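Trail cam at the Kermani salt lick keeps missing the goats
Status: open
Gear: Prultus trail camera, Flarnilgate solar panel

What's going wrong

Hi all, me again! I've got a Prultus up at the mineral lick above Kermani and it's driving me a little nuts. The nannies and kids come down to lick the rocks (there's fresh hair snagged on the juniper every time I hike up, and droppings everywhere), but all I get is waving grass. I pulled the card on Tuesday and it had 1000 pictures on it, which is where I've set the limit, and goats in exactly 2 of them. Both were rear ends walking away.

What I've tried so far

Turned sensitivity from high down to medium. Fewer grass shots, still no goats. Swapped the card for a new one and formatted it in the camera. Updated the firmware at home, which took two tries, and then set the clock again because the update wiped it. I also ran a test at the kitchen table before hiking it back up, and it caught every hand I waved at it, so I don't think the sensor is dead.

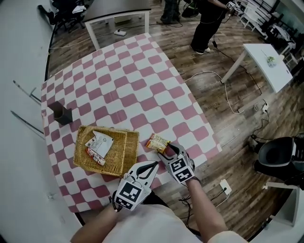
Update, after the second hike

Okay, some progress! Somebody on the Zalley wildlife list asked which way the camera was pointing, and I had it facing due east. So the sun was hitting it square in the face right at sunrise, and I'm pretty sure that's when the goats like to come down. I moved it to the north side of the lick, dropped it to goat chest height and cut back the tall grass in front (just a little patch, I checked with the land office first).

Got a billy that same evening, broadside, shedding his winter coat in big ratty clumps. Gorgeous!

Still stuck on

Night shots come out almost solid white up close. Is there a way to dim the flash on the Prultus, or do people just put tape over part of it? Also the Flarnilgate panel shows a full charge but the camera says low battery by morning. I'm leaving this open until I've checked the cable.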